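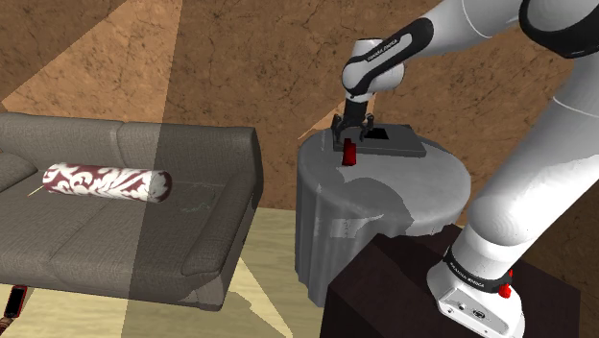

Pourquoi un président américain garde-t-il un bill dans sa poche au lieu de le refuser franchement ?

Parce que si le Congrès s'est ajourné avant la fin du délai de dix jours (dimanches exclus), le texte meurt sans signature et il n'y a plus de vote possible pour passer outre. Ça s'appelle le pocket veto, et j'adore ce truc depuis la fac !

Bon, je m'y suis remis en décembre, à cause d'une discussion sans fin avec Lâm Ninh, qui soutenait que c'était une invention du vingtième siècle. Eh non, c'est dans la Constitution, article premier, section 7 (j'ai gagné un café, toujours pas payé). Madison s'en est servi, Jackson aussi, et ça râlait déjà au Capitole.

Ce qui me passionne, c'est la dispute sur le mot « ajournement ». Une pause de quelques jours, ça compte ou pas ? En 1929, la Cour suprême a dit oui pour une fin de session, puis en 1938 elle a nuancé pour une courte pause d'une seule chambre, et depuis les juristes s'écharpent gentiment.

Krishnamoorthy Reddy m'a prêté un pavé de 1,000 pages là-dessus, j'en suis au chapitre 4 et je prends des notes partout. Prochain billet sur Lincoln et le Wade-Davis Bill, dès que j'ai fini le chapitre !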